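The Lid Is the Whole Pitcher

I have been thinking about lids for most of a year now, and my family would like me to stop. It started in April with iced tea. I'd made a big batch, stuck it in the fridge, and gone to pour myself a glass while talking on the phone. I had the wrong side of the lid facing forward. The tea hit the solid part, backed up, thought about it, and then came out everywhere at once: down the front of the pitcher, across the counter, into the silverware drawer (open, of course). I stood there in wet socks and said to my sister, still on the line, "Who designs these things?"

She didn't know. But it's a pretty good question, and I write about kitchens for a living, so off I went.
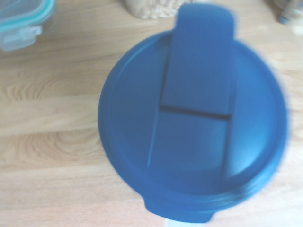 5 min read

A flip-top lid looks like the dumbest object in the kitchen. It's a circle of plastic with a little door in it! But spend some time with one and you start seeing decisions everywhere. Somebody picked where the hinge goes. Somebody picked how long the flap should be, and whether there'd be a tab at the rim for your thumb, and how deep to make the channel that runs from the hinge. I'd owned a blue one for ages and never looked at it for longer than it takes to pour a glass of water.

So I called Zane Mets, who spent years molding housewares for a small outfit named Dernivex and now fixes up old kitchen stuff for the fun of it. Zane talks about lids the way my uncle talks about carburetors. I asked him what makes a pitcher pour badly and he laughed at me for a good long while.

"Air," he said finally. "Everybody blames the spout. Liquid goes out, air has to come in, and if they're both fighting over the same hole you get glugging."

The glug! I have lived with the glug my whole adult life and assumed it was my wrist. Zane says a wide opening helps, since the tea can slide along the bottom while air sneaks in over the top, and that you can get a nicer pour out of almost anything by going slower at the start. That first second is where most spills are born. You tip, nothing happens, you get impatient and tip some more, and then it all arrives.

He also told me to quit filling mine to the brim, which hurt my feelings a little because I am absolutely a brim person. Leave yourself a couple of inches at the top, he said, and the whole thing calms down. I tried it that night and, fine, he was right. My counter stayed dry. I did have to make tea more often.

Then we got onto ridges. I'd assumed the raised lines and dips on a lid were there for looks, or so you'd have something to scrub with a toothbrush on a slow afternoon. Some of that is style, Zane admitted, but a big flat disc of thin plastic wants to warp, especially after a few hundred trips through a hot dishwasher. Put some shape in it and it stays truer. He compared it to folding a piece of paper before you try to stand it on its edge, and I went and folded a piece of paper right there at my desk like a kid.

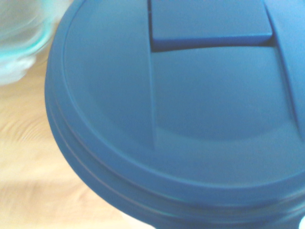 The downside of all that shape is cleaning it. Every dip is a spot where lemonade can dry, and the gap by the hinge is the worst of the bunch. I asked around among friends and got some truly alarming confessions. One of them had never opened the flap on her lid all the way. Two years of sweet tea! She sent me a message afterward that just said "oh no."

My own routine is nothing fancy. I open the flap as far as it'll go, run warm soapy water through it, and go after the seam with a soft toothbrush I keep in a cup by the sink (label it, please, learn from me). If it's really gummed up, I let the lid soak for 20 minutes in warm water with a splash of vinegar, then rinse it and leave it upside down on a towel with the flap open. Snapping it shut wet is how you get that smell. You know the smell.

I should say something about handles, too, because I've changed my mind on those. I used to like the short stubby kind you hook two fingers through. They look neat in the fridge door. But a full pitcher is heavy, and when you tilt it the weight swings away from you, so a long handle gives you somewhere to move your hand as it empties. My mother figured this out decades ago and holds hers near the bottom. She also rests the base on the counter and just leans the thing over toward the glass, letting the countertop do the lifting. I thought that was an old-lady move. I now do it every single day.
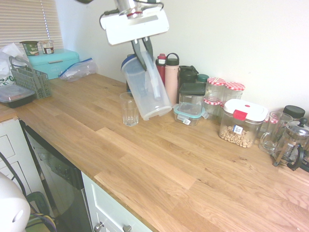

Counter space is the catch with the lean-and-pour, and I never have any. Mine fills up with water bottles and leftovers containers and whatever jar I've decided is too cute for the cabinet. I lost a whole glass of grapefruit juice last month because I'd wedged it between the coffee stuff and the cereal and couldn't get the right angle. My fix, if you can call it that, was clearing one patch next to the bread box and defending it like a parking spot. The glass goes down first, the pitcher goes beside it, and everything else can find its own home.

As for what to buy, I tried a few. A secondhand Gukus from a yard sale poured like a dream but leaked when I laid it on its side, and my fridge is short enough that this comes up. An Aitken had a lid so tight I had to ask my husband to open it, and then he had to ask our neighbor. The one I liked best was a plain thing called the Tallau, with a thumb tab big enough to find half asleep. It cost me five bucks on clearance and the shop had only two left, so naturally I bought both.

Zane approves of the Tallau, by the way, though he thinks the hinge will go before anything else does. When it does, he told me, mail him the lid. He wants to see where it cracked.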